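Manutenção > Listas de verificação > Instalações sanitárias

Lista de verificação de casas de banho: edifício Tremine, piso 2

Janeiro de 2018, por Habibur Selvanayagam
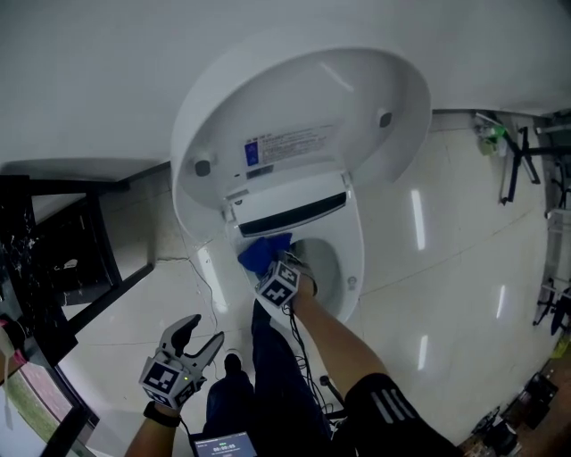
Limpeza do interior da sanita com pano azul, com a tampa levantada.

Âmbito: cabines, lavatórios, ventilação, iluminação e arrumo de produtos. Ficha 1329. Cada ponto leva C (conforme), NC (não conforme) ou NA (não aplicável). Os comentários são escritos no momento da visita.

1. Acessos e pavimento

1.1 Porta de entrada fecha sozinha: C
1.2 Pavimento sem peças soltas: NC
Comentário: mosaico levantado junto à soleira. Já constava da ficha de novembro. Colar e refazer a junta.
1.3 Ralo desobstruído: C
1.4 Sinal de piso molhado disponível: C
Comentário: guardado atrás da porta do arrumo. Passar para o gancho do corredor.

2. Cabines

2.1 Fechos funcionam e abrem por fora em emergência: NC
Comentário: o fecho da cabine do fundo prende. Lubrificado durante a visita, continua duro. Pedir peça à Pathirana.
2.2 Sanitas fixas ao chão, sem folga: C
2.3 Descarga completa, sem água a correr depois: C
2.4 Assentos sem fissuras e bem apertados: C
2.5 Assentos com bidé eletrónico ligados a tomada protegida: C
Comentário: diferencial testado no quadro, disparou à primeira.
2.6 Suporte de papel abastecido: C

3. Lavatórios

3.1 Torneiras sem pingar: NC
Comentário: a da esquerda pinga com o manípulo fechado. Trocar o vedante.
3.2 Sifões sem fugas: C
3.3 Doseadores de sabonete cheios: C
Comentário: os da Zollow estavam a 80% da capacidade.
3.4 Secador de mãos: C
Comentário: faz mais barulho do que na visita anterior. Ver rolamento na próxima paragem.

4. Ventilação e iluminação

4.1 Extrator em funcionamento: C
4.2 Grelha limpa: NC
Comentário: muito pó acumulado. O escadote do piso não chega, levar o do armazém.
4.3 Luminárias todas acesas: C
4.4 Bloco de emergência: C
Comentário: aguentou o ensaio completo. Etiqueta da data ilegível, substituir.

5. Arrumo e produtos

5.1 Armário fechado à chave: C
5.2 Embalagens rotuladas: NC
Comentário: um pulverizador sem rótulo. Conteúdo desconhecido, retirado do armário e entregue à Ernivau para eliminação.
5.3 Fichas de segurança acessíveis: C
5.4 Produtos ácidos separados da lixívia: C
5.5 Panos separados por zona: C
5.6 Luvas em tamanhos variados: NC
Comentário: só há tamanho grande.

6. Seguimento

Prazo para os pontos 1.2 e 2.1: 7 dias. Os restantes ficam para a ronda mensal. A cabine do fundo fica fora de serviço até à troca do fecho, com aviso na porta.

Partilhas: 2 | Comentários: 7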